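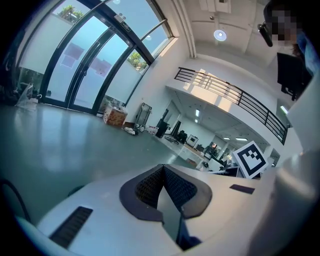 Gadmont 計測ソフトウェア部

# Mostyn 手先カメラ用マーカー追跡・校正ソフトウェア

Mostynは、グリッパに載せたカメラの映像から正方形マーカーを検出し、カメラとマーカーの相対姿勢を時系列で出力するソフトウェアです。手持ち型のグリッパでも、アームに取り付けたグリッパでも、同じ設定ファイルで動作します。記録済みの映像をまとめて処理する使い方と、接続中のカメラを逐次処理する使い方の両方に対応しています。

## 対象となる映像

手先カメラの映像では、グリッパ本体が画面の下側を大きく占めます。V字形のフィンガーパッドのすぐ上にマーカーが斜めに見えるような配置も珍しくありません。Mostynは本体が映る領域をマスクとして登録し、その内側で見つかった輪郭を候補から外します。マスクは機体ごとに一度作成すれば、カメラの取り付けを変えないかぎり使い回せます。

ガラス面の多い部屋や光沢のある床では、外光の映り込みで画面の明るさに大きな差が出ます。検出処理は画面を小領域に分け、領域ごとに二値化のしきい値を決めます。露出を固定した映像、自動露出の映像のどちらも入力できますが、校正用の映像は露出固定で撮影してください。

人が映る映像については、検出の前段に顔領域のぼかし処理を入れられます。ぼかした領域はマーカー探索の対象外になります。初期設定では無効です。

## 主な機能

- **マーカー検出**：黒枠の正方形マーカーに対応。1フレームにつき最大40枚まで同時に検出
- **姿勢推定**：位置と回転を出力。前後のフレームと矛盾する解は棄却し、棄却理由のコードを残す
- **レンズ校正**：広角レンズ用の歪みモデルを2種類搭載
- **手先校正**：カメラ座標系とグリッパ座標系の変換を推定
- **マスク編集**：多角形で指定。機体名を付けて保存し、設定ファイルから呼び出す
- **再処理**：設定だけを変えて同じ記録をもう一度処理し、前回の結果との差分を表示

## 構成

Mostynは三つのプロセスに分かれています。取り込み、検出、姿勢推定です。プロセス間の受け渡しには共有メモリを使います。検出だけを別の計算機に移す構成も可能ですが、その場合は映像の転送帯域を確保してください。

開閉量や把持指令との時刻合わせには、当部のグリッパ制御ソフトウェアFlundenを使用します。Flundenの制御ログには映像と共通の時刻が付くため、Mostyn側で追加の設定は要りません。他の制御ソフトウェアと組み合わせる場合は、時刻と開閉量の2列を持つCSVを用意すれば読み込めます。

記録の閲覧はKarkikで行います。映像、姿勢の軌跡、開閉量を同じ時間軸に並べて表示するビューアです。Mostynのライセンスに含まれており、単体での販売はありません。

## 校正の手順

1. カメラをグリッパに固定し、ピントと露出を固定する。
2. 校正用ボードを撮影する。画面の四隅にもボードが入るよう、距離と傾きを変えて27枚撮る。
3. `mostyn calib lens` を実行する。再投影誤差の大きい画像は一覧に表示されるので、除外するか撮り直す。
4. グリッパを開いた状態と閉じた状態で1枚ずつ撮り、マスクを作成する。
5. 位置の分かっているマーカーを複数の方向から撮影し、`mostyn calib hand` を実行する。
6. 結果を機体名で保存する。

手順4で閉じた状態の画像を省くと、フィンガーの動く範囲がマスクに入りません。把持中に誤検出が増えるときは、まずマスクを確認してください。パッドを交換した場合も手順4からやり直します。レンズ校正のやり直しは不要です。

## 出力

結果はフレームごとに1行のテキスト、またはバイナリで保存されます。各行にはフレーム番号、時刻、マーカー番号、位置、回転、再投影誤差、状態コードが入ります。マーカーが見つからなかったフレームも行は残り、状態コードが `NONE` になります。補間した値が必要なときは `--interp` を付けてください。補間した行は状態コードが `INTERP` になり、実測の行と区別できます。

バイナリ形式では、4,000フレームごとにファイルを分割します。分割の単位は変更できません。Karkikで開くときは先頭のファイルを指定すれば、続きも読み込まれます。

## 制限事項

- マーカーの白い余白が手や部品で隠れると、黒枠が見えていても検出できないことがあります。
- カメラの直前に物がある場合、その部分は大きくぼけます。ぼけた領域に重なったマーカーは姿勢の誤差が大きくなるため、再投影誤差による絞り込みを有効にしてください。
- ケーブルが画面に入る取り付けでは、ケーブルの揺れる範囲を広めにマスクへ含めてください。
- 同じ番号のマーカーを同じ部屋に複数置く使い方には対応していません。
- ローリングシャッターの補正は行いません。

## 提供形態

ライセンスは計算機1台ごとの年間契約です。評価版は機能の制限なしで使えますが、バイナリ形式での保存はできません。評価版で作成した校正ファイルとマスクは、契約後もそのまま読み込めます。

更新版は毎年5月に提供します。設定ファイルの書式が変わる場合は、変換ツールを同梱します。不具合の修正は時期を定めずに配布しています。

見積もりのご依頼には、使用するカメラの解像度とフレームレート、グリッパの台数、逐次処理の要否をお書き添えください。手先カメラで撮影した短い映像があれば、マスクの作り方と検出の設定について事前にお答えできます。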